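Against the Perfect Fold

There is a drawer in my dresser that I have been told to be ashamed of. It holds sweaters, and the sweaters are in it the way leaves are in a ditch. I know where each one is. I can put my hand in without turning on the light and come out with the one I want, and I have done this most winter mornings for years.

Last July I took a class on folding. It cost $85, it ran for one evening, and it was given in the upstairs room of a home goods store called Gramia, between the bath mats and a wall of empty jars. I went because my sister had gone and had come home changed. She had emptied her closet onto her bed, folded everything she owned into small upright bricks, and told me over the phone that she felt lighter. I wanted to know what I'd be buying if I bought that feeling.

What I learned was how to fold a sweater in a way that takes longer than the way I already knew. You lay it face down. You bring in one side, then the sleeve back over itself, then the other side, then the other sleeve. You fold up from the hem, leaving a gap below the collar, and fold again, until you have a thing that will stand on its edge if it is made of cotton and is new. The instructor's sweaters stood. Mine leaned, and then lay down.

I asked what I was doing wrong and she said I was rushing. I don't think I was rushing. I think I had brought a real sweater, an old one, with cuffs that had stretched and a body that hadn't, and no amount of patience will turn that into a rectangle. Her samples had never been worn by anyone. They had the flatness of things that had gone from a box to a table and would go back to the box.

That is my first complaint about the folding people. Their method is shown on cloth that behaves. The second is the matter of what all this is for.

The usual answer is that folding saves space. Trisitz, which sells a plastic board you fold your shirts around, says so in big letters on the package. I own one, a gift. You place it between the shoulders, flip three flaps, and get a shirt the size of a magazine. It works fine on shirts, and I'll give it that. But my drawer was never full. Very few people I know have a drawer problem that is truly a problem of space. They have too many clothes, and a board will not tell them to stop buying clothes, least of all a board made by a company that would like to sell them a second board in the children's size.

The next answer is that folding keeps clothes nice. Here I'm half convinced. A thick sweater on a hanger grows points at the shoulders, and everybody over thirty has walked around at least once looking like they had doorknobs under their wool. So yes, get your knits off the hangers. But from there to the three-step fold with the gap at the collar is a long jump, and I've never heard anyone explain how the sweater knows the difference. Folded loosely in half, it is off the hanger. Heaped in a chair, for that matter, it is off the hanger.

Then there is the answer that my sister gave, that it is calming. You stand at the bed with the warm laundry, the light is coming in, your hands know what to do. I've read this so many times now that I could write it myself. I would only point out that the people who write it seem to be folding one thing at a time, with the door closed.

My own folding is done on the bed too, on the pink sheet, at the hour when I would like to be in the bed. A knit goes down in a heap and I look for a place to start. With ribbed cloth there is never an obvious place. You pinch a bit of it, lift, and see what comes along.

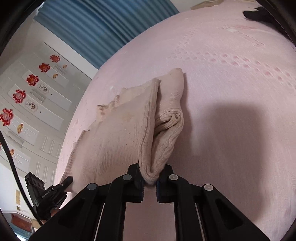 Vasiliki Vasilakis, when I complained to her along these lines, told me I had it backward, that the pinch was the whole skill and I'd been skipping it. Find the shoulder seam before you lift anything, she said, and hold on to it. If you grab the middle you will be chasing the edges all night, and then you'll blame the sweater. She also said that she folds for ten minutes while the coffee is on and has never once felt calm about it, and that she didn't see why she should.

I have thought about this more than I expected to. It is the only piece of folding advice I've been given that came without a promise attached. Find the seam. It helps, too, I've tried it. A beige knit that used to take me three attempts now takes me one and a half. It still doesn't stand on its edge, and Vasiliki, to her credit, never claimed it would.

But notice how small that is. It's a tip, the sort of thing you could fit on the back of a grocery receipt. The trouble with a tip is that there's no money in it, and so it has to be wrapped in something larger before it can be sold. It has to become a method. The method needs a class, and the class needs a box of dividers, and the dividers have to be measured to fit drawers that are not the drawers you have. Ernex makes a set of these in pale gray felt. I've held one in the store. It is a box without a lid.

I priced the whole thing out one evening, out of spite. To redo my bedroom the way the Gramia handout recommended, with the Ernex dividers, the matching hangers, and a Nygård dresser with the shallow drawers that upright folding apparently demands, would have come to $2,169. The dresser on its own was most of that. My present dresser cost $450 a long time ago and has drawers deep enough to lose a coat in, and I was informed by the handout that deep drawers "encourage piling." They do. I had thought that was why people bought them.

A friend who read a draft of this said I was being unfair, that plenty of people just like the look of a neat drawer and there's no harm in it. Fine. I like the look of one too. I've opened my sister's and admired it, the colors going from dark to light. What I don't accept is the slide from "I like this" to "this is how it's done," and from there to the idea that a person with a messy drawer is putting something off, or is sad, or can't make decisions. I can make decisions. I decided about the drawer.

I'd also like someone to be straight about the upkeep. My sister's bricks lasted until the weather turned. Once she began pulling things out in a hurry, the rows had gaps, and the gaps let the neighbors slump, and by the end of the cold months she was refolding clothes she hadn't worn because they had fallen over. She was doing laundry chores on clean laundry. She does not describe it that way. She says she is "resetting." A pile has no such needs. You take from it, you add to it, and it looks no worse than before.

And there are things that should never have been brought into this at all. Fitted sheets, for one. I've watched four different demonstrations of the fitted sheet, and every one of them goes quickly and vaguely past the middle, where one corner is tucked inside another and the person's hands are behind the cloth. Mine comes off the bed, gets washed, and goes back on the same day. I have arranged my life so that it is never folded. I recommend this to anyone.

Socks I will pair, loosely. Dish towels I fold in thirds, as my mother did, and I'd be hard pressed to defend it. T-shirts get the board from Trisitz when I remember where it is, which tends to be under the T-shirts.

As for the sweaters, I've reached a kind of settlement. I find the seam, I bring in the sleeves, I fold once across the middle and I stop. Then it goes in the deep drawer with the others, on top if I like it and wherever it lands if I don't. My sister came by last week and opened the drawer without asking. She looked at it for a while, took out the gray cardigan, and asked if she could borrow it.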